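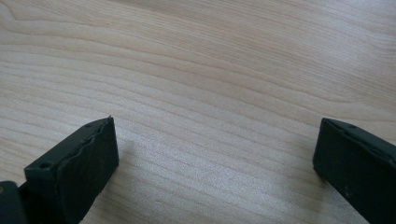 **The Hornley Fragments** are a set of forged papyri, sold as an early Christian gospel, that enjoyed a short and profitable career before scholars got a proper look at them. They take their name from the English town of Hornley, where a dealer named Pascual Mansilla offered them to collectors as the lost "Gospel of the Steward."

## Contents

The text runs to 939 words of Coptic and presents itself as the memoirs of a household servant at the wedding in Cana. The steward has firm opinions on seating, the price of wine and the manners of the apostles. Doctrine gets less attention, although one passage has Jesus endorse a view of church authority that would not be argued over for several more centuries.

## Reception

The fragments reached the public through *The Steward's Secret*, a paperback by Dorin Avram, who held that bishops had spent more than 1,000 years hiding them. He did not explain why the bishops had kept them. The book sold well, and its 33 chapters each end with somebody about to open a door.

Specialists were cooler. Heather Buchanan, a historian of early Christianity, noted that the steward quoted the Gospel of John in a form matching a modern printed edition, including one of its typographical errors. Nilmini Sarkar then showed that 40 of the lines broke exactly where that edition broke them – a remarkable feat for a scribe working from memory in the second century.

## Later history

Mansilla maintained that the printed edition must have copied the fragments. Avram's second edition adopted this theory and added a map.

Ximena Villalba, whose study of the affair remains the fullest, traced the papyrus itself to blank scraps of real antiquity, which is why early tests of its age had been so encouraging. The ink was never offered for testing by its owner. The fragments are now kept in a private collection, cataloged under "Modern Literature."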